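Evero Publishes Good-Practice Guide for Two-Arm Tabletop Work

HONDPORT, April — Evero today released a good-practice guide for teams that run small robot arms at ordinary tables. The guide covers the handling of thin, soft materials such as paper, film and cloth, and is free to download from the Evero website.

The guide runs to 34 pages and contains 121 numbered recommendations. It was drafted over the winter with Szekeres, a maker of gripper fingers, and the Vetwood test lab. Draft recommendations were checked against 1,192 logged handling runs at the Vetwood site.

Existing safety standards still apply in full. The guide adds working rules on points those standards leave to the user:

Grip force: set a separate limit for each material and record it with the job.
Shared space: when two arms can reach the same part of a table, one is named the lead arm and the other holds position until it is released.
Fingertips: inspect at the start of every shift and replace in pairs.
Surfaces and lighting: check wrist camera views for glare before a run, with extra care on glossy white tabletops.
Stopping: every operator must be able to reach a stop control without leaning over the table.

The guide also defines 4 levels of operator training and lists the tasks allowed at each level. Annexes include a blank job record and a fingertip inspection sheet.

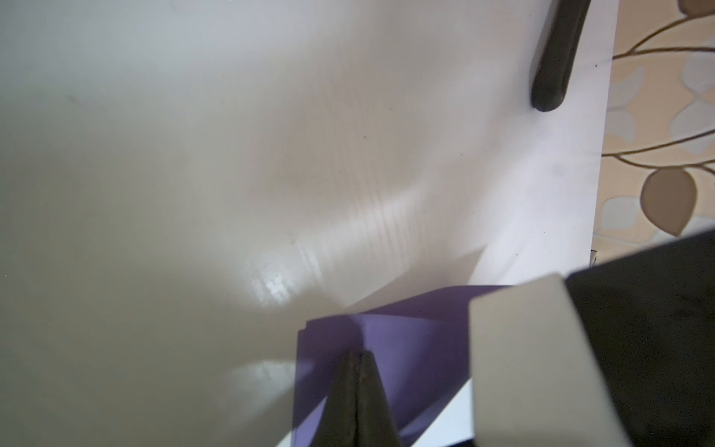
Folded purple paper at the gripper fingers, seen from a wrist-mounted camera.

Sites that already keep job records can carry them over unchanged — the guide lists the fields to add. Comments on the first edition are open to any user of the guide, and a revised edition is planned for next April.

About Evero
Evero writes working guidance for small automation sites and runs operator courses in Hondport.

Media contact: Evero Press Office, Hondport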